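Zunwood 레시피 계량 표기 데이터

개요

Zunwood는 식당 주방에서 쓰는 레시피 카드의 재료 줄을 구조화한 한국어 텍스트 데이터다. 재료명, 수량, 단위, 손질 상태를 분리하고, 서로 다른 계량 표기를 한 가지 기준으로 정규화한 값을 함께 제공한다. 원본 카드는 Sornport와 Vumville 두 지역의 식당 17곳에서 받았다. 현재 배포판은 2판이며 1판과 스키마가 호환되지 않는다. 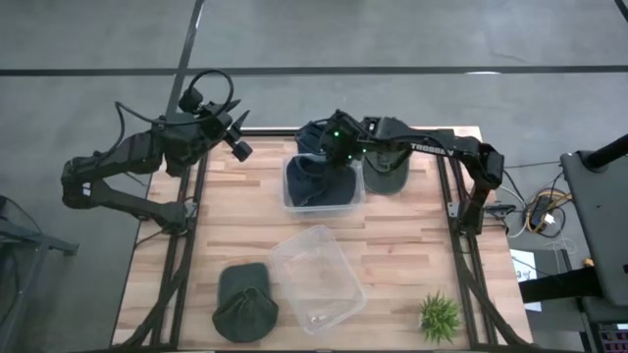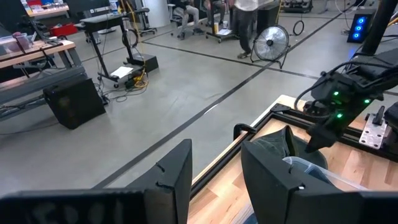 용도

재료 줄 파서의 학습과 평가, 발주 수량 계산, 인분 변환 도구의 회귀 테스트를 염두에 두고 만들었다. 조리 순서와 조리 시간은 들어 있지 않다. 영양 성분 계산에 쓸 경우 가식부 비율을 별도로 적용해야 한다. 알레르기 유발 성분 판정에는 사용하지 말 것. 소스나 육수처럼 다른 카드를 참조하는 재료는 하위 재료까지 전개되어 있지 않으므로 누락이 생긴다.

디렉터리 구성

cards/ 카드 단위 원문. 카드 하나가 텍스트 파일 하나에 대응한다.
lines/ 재료 줄 단위 레코드. JSON Lines 형식, UTF-8, 줄바꿈은 LF.
units/ 단위 사전과 환산표. 탭 구분 텍스트.
aliases/ 재료명 이형태 목록. 대파, 큰파처럼 같은 재료를 가리키는 표기를 묶었다.
splits/ 학습, 검증, 평가 분할 목록. 카드 식별자만 들어 있다.
tools/ 형식 검사기와 변환 스크립트.

레코드 필드

card_id: 카드 식별자. 식당 코드와 일련번호를 붙인 문자열이다. 식당 코드는 무작위로 부여했다.
line_no: 카드 안에서의 줄 순서. 원문의 빈 줄은 세지 않는다.
raw: 원문 그대로의 재료 줄. 띄어쓰기와 오탈자를 고치지 않았다.
name: 재료명. aliases/의 대표형으로 바꾼 값이다.
name_raw: 원문에서 재료명에 해당하는 부분 문자열.
qty_min, qty_max: 수량의 하한과 상한. 단일 값이면 둘이 같다. 수량이 없으면 null이다.
unit: 정규화된 단위 코드.
unit_raw: 원문 단위.
prep: 손질 상태. 다진 것, 채 썬 것, 껍질 벗긴 것 등. 복수 값은 배열로 적는다.
qty_base: 질량 또는 부피 기준으로 환산한 값. 환산 불가이면 null이다.
ref: 다른 카드를 참조하는 경우 해당 card_id.
flag: 주석 상태. ok, unsure, skip 가운데 하나.

예시 레코드

raw: 양파(중) 2개 굵게 다져서
name: 양파
qty_min: 2
qty_max: 2
unit: piece
prep: 굵게 다짐
qty_base: null
flag: ok

양파의 크기 표시 (중)은 name에도 prep에도 넣지 않고 size 보조 필드에 기록한다. size는 원문에 표시가 있을 때만 존재한다.

수집과 전사

카드는 손글씨, 인쇄물, 스프레드시트 출력본이 섞여 있다. 손글씨 카드는 사람이 직접 전사했고 자동 문자 인식 결과는 사용하지 않았다. 판독이 안 되는 글자는 raw에 □로 남겼으며, 이 기호가 재료명이나 수량에 걸친 줄은 flag를 skip으로 둔다. 가격, 거래처 연락처, 직원 이름은 전사 단계에서 삭제했다. 삭제된 위치에는 표시를 남기지 않았다.

일부 식당은 Marquez 주방 관리 프로그램의 내보내기 파일로 카드를 제출했다. 이 파일은 소수점 이하를 잘라서 저장하는 설정이 기본값이다. 해당 식당의 카드에는 source 필드에 marquez를 적어 두었으니 수량 분포를 볼 때는 따로 집계하는 편이 안전하다. 나머지 카드의 source 값은 hand, print, sheet 중 하나다.

주석 절차

재료 줄마다 주석자 3명이 독립적으로 작업했다. name, qty, unit이 모두 일치하면 ok로 확정한다. 둘만 일치한 줄은 합의 회의로 넘기고, 회의에서도 결정되지 않으면 unsure로 남긴다. prep은 일치 판정에 포함하지 않았고 다수 값을 채택했다. prep이 셋 다 다르면 빈 배열이다. 개별 주석은 배포하지 않는다.

주석 지침에서 문의가 많았던 항목은 다음과 같다.

"소금 약간": qty는 null, unit은 pinch_vague. 한 꼬집으로 환산하지 않는다.
"간장 2~3큰술": qty_min 2, qty_max 3. 중간값을 만들지 않는다.
"마늘 한 줌": unit은 handful. 환산하지 않는다.
"물 자작하게": qty와 unit 모두 null. prep에도 넣지 않는다.
"삶은 감자"와 "감자, 삶아서": 둘 다 name은 감자, prep은 삶음.
"불린 표고": 계량 시점이 불리기 전인지 후인지 원문으로 알 수 없으면 flag를 unsure로 둔다.
"멸치육수": 같은 식당에 육수 카드가 있으면 ref를 채우고, 없으면 일반 재료로 처리한다.
"고춧가루(고운 것)": 입자 구분은 재료명의 일부로 본다. 고운고춧가루가 대표형이다.

단위 환산

컵, 큰술, 작은술의 용량은 식당마다 다르다. 제출 시 용량을 적어 준 식당은 그 값을, 적지 않은 식당은 units/default.tsv의 값을 적용했다. 어느 쪽을 썼는지는 units/applied.tsv에서 식당 코드로 조회한다. 국자와 종이컵도 같은 방식이다. 근은 육류와 채소의 기준이 달라 단위 코드를 catty_meat와 catty_veg로 나누었다. 단, 모, 포기, 마리, 장은 환산하지 않는다.

부피를 질량으로 바꾸는 밀도표는 넣지 않았다. 밀가루와 고춧가루는 담는 방법에 따른 편차가 커서 단일 값을 붙이면 오차가 수량 정보 자체를 덮는다. 질량이 필요하면 사용하는 쪽에서 밀도표를 준비해 qty_base에 적용해야 한다.

분할

분할은 식당 단위로 했다. 같은 식당의 카드가 학습과 평가에 나뉘어 들어가지 않는다. 평가 분할은 식당 3곳의 카드로 구성했고 그중 한 곳은 Vumville에 있다. 재료 줄이 20줄을 넘는 카드는 원문 길이 때문에 1판 검사기에서 오류가 났던 것들로, 2판에서는 정상 포함된다. 검증 분할은 조정 용도로만 쓰고 보고 수치는 평가 분할에서 낸다.

평가 방법

name과 unit은 문자열 완전 일치, qty는 하한과 상한이 모두 맞아야 정답으로 센다. 수량 비교 전에 분수 표기는 유리수로 바꾼다. prep은 집합 기준 F1을 쓴다. flag가 unsure인 줄은 채점에서 빼고 skip인 줄은 입력에서도 뺀다. tools/score.py에 예측 파일과 분할 목록을 넘기면 식당별 결과와 전체 결과가 같이 출력된다. 전체 결과는 줄 단위 평균이므로 카드가 많은 식당의 영향이 크다. 식당별 평균이 필요하면 macro 옵션을 준다.

알려진 문제

한식 카드의 비중이 높다. 제과 카드는 적고, 베이커스 퍼센트로 적힌 카드는 모두 제외했다.
한 줄에 재료가 둘 이상 있는 경우("소금, 후추 약간")는 레코드를 나누었는데 line_no가 중복된다. 줄을 고유하게 식별하려면 sub_no까지 함께 써야 한다.
Sornport 쪽 해산물 명칭에는 지역 이름이 남아 있다. aliases/에서 대표형을 찾지 못한 명칭은 name과 name_raw가 같다.
계절 메뉴가 3월 이후에 수집된 카드에만 있는 식당이 있다. 수집 월은 cards/ 파일 머리의 month 값으로 확인한다.
대파의 단위 "대"와 "뿌리"를 혼용한 식당이 한 곳 있다. 원문을 따랐고 통일하지 않았다.

1판에서 바뀐 점

qty 단일 필드를 qty_min과 qty_max로 나누었다.
"적당량"을 1로 채우던 처리를 없애고 null로 바꾸었다.
근의 단위 코드를 육류와 채소로 분리했다.
분할 기준을 카드 단위에서 식당 단위로 바꾸었다. 1판 평가 수치와 직접 비교할 수 없다.
다진마늘과 마늘(다짐)을 별개 재료로 두던 것을 합쳤다. 시판 다진마늘임이 원문에 적힌 줄만 별도 대표형을 유지한다.

이용 조건

연구와 내부 도구 개발에 한해 사용할 수 있다. 카드 원문을 그대로 묶어 재배포하거나 레시피집 형태로 출판하는 것은 제출 식당과의 합의 범위를 벗어난다. lines/에서 raw와 name_raw를 제거한 파생 데이터는 출처를 적는 조건으로 공개할 수 있다. 식당 코드로 제출처를 역추적하려는 시도는 금지한다.

오류 신고

저장소의 이슈에 card_id, line_no, sub_no를 적고 수정 제안을 덧붙이면 된다. 단위 환산값에 대한 신고는 units/applied.tsv의 해당 행을 같이 붙여야 처리된다. 전사 오류는 원본 대조 후 다음 판에 반영하며, 배포된 판의 파일은 수정하지 않는다.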